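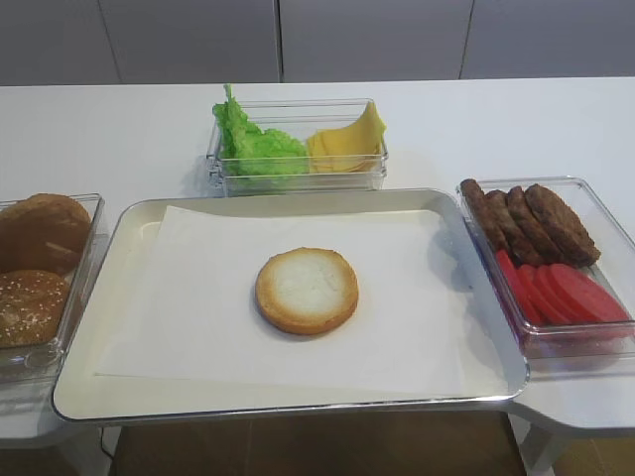 How long should the planner wait for a fresh object pose before it gives up on a step? Two seconds, and then it should ask for a new scan and leave the step open.

Sep 10, 2025
To: Rusetti users list
Subject: Re: stale poses in the assembly planner

On the Astent branch someone wrote:

> We still see the planner act on old poses after a
> container has been moved. The log gives code 404
> (object not found), then the next step runs anyway.
> Is this a perception fault or a planner fault?
> We are on the August build.

It is a planner fault. Perception drops the object from the scene as it should, but the step queue keeps its own copy of the pose and never checks it again. I went through 75 logged runs of the burger task from Rorilthorpe and found the same thing in 6 of them, mostly on the cheese and tomato steps.

The patch is on the Montes server under planner/queue. It removes the copy, so each step reads the pose when it starts. You will need to rebuild the message package as well, or the node won't load.

One thing I haven't fixed: overlapping slices still come back as a single object if the depth threshold is left at the default. Lower it in the scene file for now. If anyone has a better way to split them, please post it to the list.

Rusetti planner maintainer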